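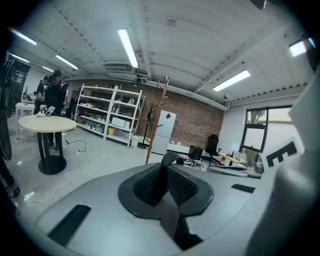

Camera view from gripper 3 in the Tudstead workshop. Jaw and finger pads in front, round table with the sneakers behind.

Support > Hand-held grippers > Tudstead > Ticket 214

May 9, 2019 — posted by Girnley support desk

Subject: Jaw opening reading jumps to full open while the pads are still holding

Status: Resolved, one follow-up open
Unit: gripper 3
Priority: raised from normal to high (object dropped by arm during playback)

Problem as reported by the site

The operator picks up a shoe with the hand gripper, moves it and sets it down. The session saves without an error. When the session is played back on the Nandham arm, the arm picks up the shoe and then opens its fingers partway through the move. The shoe falls. On the last try it fell outside the taped area and landed near where someone was standing. Nobody was hurt. The site stopped all playback on the arm and opened this ticket.

The site also says the problem comes and goes. Some sessions play back properly from start to finish. They have not been able to link it to one operator.

First reply from support

Please leave the arm switched off at the wall until we have looked at the files. Do not use any session recorded on gripper 3 in the meantime, including ones that seemed to play back well. Send the last good session and the last bad one, with the opening log for each. Please also tell us if the gripper has been dropped or opened up at any time.

Site reply

Files uploaded. The gripper has not been dropped as far as we know. It was opened in November to change the finger pads and closed again the same day. It has been used most working days between then and now. We cleaned the pads and wiped the marker panel before recording the bad session, so we don't think dirt is the problem.

Log review

The good session is clean. The opening value drops when the jaw closes on the shoe, stays level through the move and goes back up at release.

The bad session starts the same way. Partway through the move the value goes straight to full open, stays there for a moment and drops back to where it was. There is no slope on the way up or the way down. A real jaw can't move that fast, and the video from the same stretch shows the pads staying on the shoe the whole time. So the jaw was closed and the reading was wrong.

The arm did what the file told it to do. We found no fault on the arm side.

Checks done at the site

a) Lighting. Asked the site to record with the blinds down and again with the ceiling lights off. The jump turned up in both recordings. Lighting ruled out.

b) Camera tracking. The position track is steady through the jump. If the camera had lost its place we would expect the position to wander as well. Ruled out.

c) Software. The site was still on recorder version 2. We asked them to update before testing further. The jump was still there after the update. Ruled out, but please stay on the newer version.

d) Swap test. The site recorded the same task with a spare gripper on the same computer and the same cable. No jump. They then put gripper 3 back and the jump returned. The fault is in gripper 3.

e) Wrist test. Gripper held closed on a folded cloth and turned slowly one way and then the other, with the live reading on screen. The reading jumped to full open when the handle was turned palm up. It came back when the handle was level again. The site could repeat this every time once they knew where to turn it.

The wrist test would also explain why the fault came and went. Operators who reach for the shoe from the side turn the handle further than those who reach from above.

Cause

The site opened the handle with the power off and sent us close-up photos by email. The small plug on the jaw sensor lead was not pushed all the way in. It was held by friction on one side only. The lead had also been run over the screw post when it should go behind it, and the outer cover was worn almost through where it crossed the post. When the handle turned, the lead pulled on the plug and the contact opened. The recorder treats a missing signal as full open.

Our best guess is that the lead was moved during the pad change. We can't be certain of that. The pad change sheet does not mention the lead at all, and it should.

Repair

1. Power off, battery out.
2. Old lead removed. New lead fitted from the Løken spares kit (the one in the Nandham kit is too short for this handle).
3. Lead run behind the screw post and held with the clip.
4. Plug pushed in until it clicked, then tugged lightly to check.
5. Handle closed. Screws done up by hand, no power driver.
6. Zero set with the jaw fully closed, then full open set.

Result

Wrist test repeated after the repair. The reading stayed level with the handle turned in every direction. The site then recorded 20 sessions with the sneakers, reaching from the side on purpose in half of them. No jumps in any of the logs.

Playback on the arm was tried at low speed first, with the area clear and a hand on the stop button. The shoe stayed in the fingers until the release point. Full speed was tried after that, with the same result.

What to do with the old sessions

Sessions recorded on gripper 3 after the pad change should not be sent to an arm until they have been checked. We have given the site a short script that looks for any change in opening too fast to be real. Files it flags go in the hold folder. Please don't try to patch the values by hand — we would sooner lose the session.

Safety note for all sites

A lost signal should not read as full open. Until the recorder is changed, keep people outside the taped area during any playback, even for a task that has run well before. If an object falls, press stop first and leave it where it is until the arm has powered down.

Follow-up (open)

Recorder change requested so that a missing signal stops the recording and shows a warning. It is with the software group at Girnley. The pad change sheet is being updated to show the lead behind the post. Other sites with this handle can run the wrist test now and do not need to open the unit if the reading stays level.

Last note from the site

Gripper 3 is back in use. The old lead is bagged and labelled with the ticket number and will go back with the next parts return.

3 comments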